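Unit 4: Collecting Demonstrations for a Learned Policy

5 min read

Course notes, Clusuvdale workshop series. Prepared by Huguette Guérin.

Last unit covered what a policy is and what goes into it. This one covers where the examples come from. A demonstration is one complete recording of a person driving the arms through a task, with the camera streams and joint positions saved together. We call one of these an episode. For the May project each pair will collect 50 episodes of a tabletop task using cups, a mug and a cloth.

4.1 Before you record

Write the task as one sentence and keep it where both partners can read it. "Tidy the table" is too loose. "Pick up the mug and set it on the cloth" can be checked. If two people watching the same episode would disagree about whether it succeeded, rewrite the sentence.

Next, look at every camera stream. Each one should show the part of the work it is there to cover. The overhead and side views tell the policy where things are on the table. The wrist views matter most in the last part of the reach, when the arm may hide the object from the other cameras. 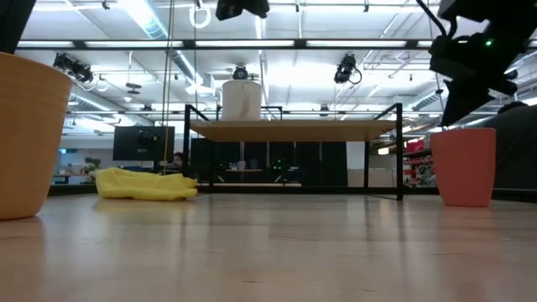

Fig. 4.1. Side view of the workspace with two cups and a yellow cloth. The gripper is above the pink cup.

Objects near the border of one view are acceptable if another camera covers them. Objects that leave every view are a problem, and the episode should be dropped.

4.2 Varying the start

A policy trained on one layout learns that layout. Move the objects between episodes. Change which way the mug handle points, swap the sides the cups stand on, and let the cloth fall differently each time. Work in blocks of 10 episodes and change the layout inside the block as well as between blocks.

Keep the table height and the camera mounts fixed for the whole set. If a camera gets bumped, stop and write down the episode number. We will decide together whether the earlier episodes can stay in the same set.

4.3 Driving the arms

Go slower than feels natural, but do not pause. Long pauses are hard for the policy to interpret. It sees the same picture many times with no movement and may learn to stay still.

Approach a mug the same way each time if you can. Gripping by the rim, with one finger inside and one outside, works from most directions.

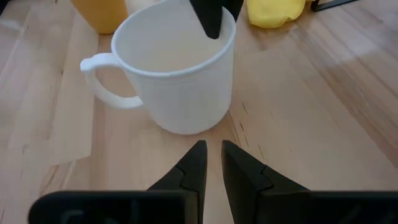 Gripping by the handle needs the wrist turned to match it, and beginners tend to miss. Pick one method for your set and note it in the log. Mixing the two in a small set gives the policy two answers to the same question.

If you fumble a grasp and recover smoothly, keep the episode and mark it R. If you knock something over, mark it F and reset. Do not delete F episodes. We use them in Unit 6.

4.4 The log

Both partners fill in the log, one line per episode: number, operator, layout, grasp method, result. The recorder software (Ostix) saves the operator name only if you type it in at the start of the session. Swap operators after 16 episodes. Tired operators get jerky, and it shows in the joint traces.

Upload to the Stono folder before you leave. Check that the last file opens.

Reading for next time: Panicker handout, section 2, on trimming episodes.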